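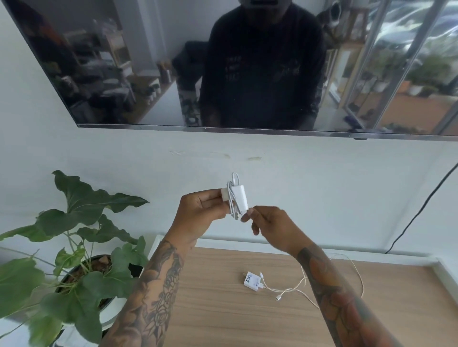

Reviews / Power & Charging

Yaman C2 Wall Charger: Long-Term Test

4 May 2018

The Yaman C2 is a two-port USB wall charger with folding prongs and a rated combined output of 24 W. It has been on sale since November, and the unit tested was bought at retail. Two earlier chargers from the same company were reviewed on this site and did poorly under sustained load, so most of the testing concentrated on that.

Construction

The housing is a single molded shell with an ultrasonically welded seam along the back face. There are no screws. The seam on our sample is even and shows no flash, and the shell does not creak when squeezed. The prongs lock open with a firm detent and fold flat without catching. After 510 open and close cycles by hand the detent was slightly softer but still held the body level in a worn outlet.

The ports are set 9 mm apart. Most cables fit side by side, but two plugs with oversized strain reliefs will not. Port labels are printed in light gray and are hard to read in a dim room. Both ports are identical electrically, so this matters less than it would on a charger with a dedicated fast port.

Voltage and regulation

Measurements were taken at the port with an electronic load and a bench multimeter. At no load the output was 5.14 V. At 1 A on one port it was 5.09 V, and at the full 2.4 A it was 5.01 V. With both ports loaded to 2.4 A the voltage fell to 4.91 V on each. That is inside the USB limits, but there is little margin left for a long or thin cable. A six-foot cable with 28-gauge power conductors lost enough voltage that a tablet on the far end cut its draw to 1.6 A. The same tablet on a three-foot cable with heavier conductors drew 2.2 A.

Buyers who need the full output at the end of a long cable should spend money on the cable first. The charger cannot compensate for it.

Ripple at full load was 62 mV peak to peak with the oscilloscope limited to 20 MHz. The Dorkeck Duo, measured on the same bench, came in at 88 mV. Neither figure will trouble a phone. Some touch screens misbehave with noisy chargers, and none of the devices on hand did so with the C2.

Heat

The charger was run at full load for four hours in a room held at 73 °F. Surface temperature on the front face leveled off at 141 °F after seventy minutes and stayed there. The older Yaman model reached 160 °F in the same test and shut down before the second hour. The C2 did not shut down or reduce its output at any point.

A second run was made behind a bookcase with 2 inches of clearance. The front face reached 152 °F. That is too hot to hold comfortably, and I would not leave it fully loaded behind fabric or bedding.

Efficiency and standby

Input power was logged with a plug-in meter. Efficiency at half load was 84 percent, and at full load 82 percent. Standby draw with nothing connected was below the meter's resolution, so the maker's claim of 0.05 W could not be checked.

To get a picture of ordinary use, the charger was left in service in a kitchen for 173 days, charging two phones overnight and a tablet most afternoons. Total running time under load was 3071 hours. Full-load voltage at the end of that period was 4.90 V, a drop of 0.01 V from new, and ripple had risen to 66 mV. Both changes are close to the repeatability of the setup.

Gilmar Nogueira, who runs our bench, opened the unit afterward. The primary capacitor is rated for 105 °C and showed no bulging. Creepage distance between the primary and secondary sides is 7.2 mm at the narrowest point, with a slot cut through the board under the optocoupler. The transformer is wrapped in three layers of tape. The soldering is clean apart from some leftover flux near the ports. The Zasthorpe charger we opened last year had neither the slot nor adequate tape, and we withdrew our recommendation of it.

Packaging and support

The box contains the charger and a folded sheet with ratings in small type. No cable is included. A support request about the port pinout, sent through the Yaman website, was answered in three days with a correct but brief reply. The warranty runs eighteen months and requires the original receipt.

Alternatives

The Delano Flat is thinner and fits better behind furniture, but it shares 2.4 A across both ports. The Dorkeck Duo costs less and measured 4.84 V with both ports loaded – acceptable for phones, marginal for tablets.

Rating: 8/10

For: stable output under sustained load, good internal spacing, solid prongs
Against: no cable, faint labels, ports close together, warm in tight spaces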